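Was Johanna Riedl zur Premiere in Bustport trug

Am Wochenende lief in Bustport die Premiere von »Asteo«, und ich habe mir danach vor allem die Kleider angesehen. Den Film kenne ich noch nicht, er kommt bei uns erst im November ins Kino.

Johanna Riedl kam in einem dunkelgrünen Hosenanzug von Sisodia. Das Sakko ist lang, geht fast bis zum Knie und hat nur einen Knopf, die Hose ist weit geschnitten und oben in Falten gelegt. Auf dem Laufsteg wurde der Anzug mit einer Seidenbluse gezeigt. Riedl trug stattdessen ein schlichtes graues T-Shirt und dazu flache schwarze Schuhe. Mir gefällt das besser als mit der Bluse, weil das Grün schon kräftig genug ist. Die Haare hatte sie streng nach hinten gebunden, dazu kleine silberne Ohrringe und ein fast ungeschminktes Gesicht. Der Saum der Hose war vielleicht einen Zentimeter zu lang, auf der Treppe musste sie ihn mit einer Hand anheben.

Thérèse Caron, die im Film ihre Schwester spielt, hatte sich für ein bodenlanges Kleid in Altrosa entschieden. Es hat einen hohen Kragen und sehr enge Ärmel. Von vorne wirkt es brav, der Rücken ist dafür bis zur Taille offen. Solche Kleider stehen ihr, sie trägt seit Jahren fast nur hochgeschlossene Sachen. Die Tasche passte für mich nicht dazu. Eine kleine eckige Clutch in Weiß, das sah nach einer anderen Veranstaltung aus.
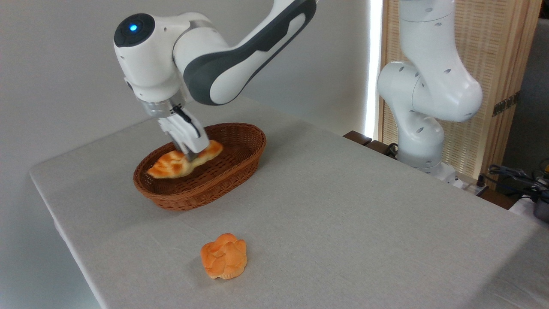

Zuletzt geändert: Freitag, 28. April 2023

Bei den Männern gab es weniger zu sehen. Imre Borbély trug einen schwarzen Smoking, gut gemacht, mit Schalkragen und einer Fliege, die er offenbar selbst gebunden hatte. Mervin Gauthier kam in einer braunen Cordjacke über einem cremefarbenen Rollkragenpullover. Dafür war es an dem Abend eigentlich zu warm. Ich mag die Farbe an ihm trotzdem, und Cord sieht man auf dem roten Teppich selten. Die Jacke ist von Bodstead. Im Netz habe ich sie in Dunkelblau gefunden, das Braun war nicht mehr zu haben.

Nach dem Preis für den Anzug von Riedl haben schon zwei Leserinnen gefragt. Ich kenne ihn nicht, auf der Seite von Sisodia steht er nur auf Anfrage. Wer etwas Ähnliches sucht, kann sich bei gebrauchten Sachen umsehen. Ich habe im letzten Jahr einen langen grünen Blazer aus Wolle für 35 Euro gekauft und die Schultern schmaler machen lassen. Die Schneiderin hat 11 Tage gebraucht. Man sollte darauf achten, dass der Stoff schwer genug fällt, sonst steht das Sakko unten ab.

Kirsten Cormier, die Regisseurin, habe ich auf den Fotos zuerst gar nicht erkannt. Sie hat die Haare jetzt kurz und trug ein schwarzes Hemd zu einem schwarzen Rock, beides ohne Schmuck. Beim Gruppenbild stand sie ganz außen. Von ihr hätte ich gerne noch ein Foto in voller Länge gesehen, die Stiefel waren immer nur halb drauf. Falls jemand eins findet, bitte den Link in die Kommentare.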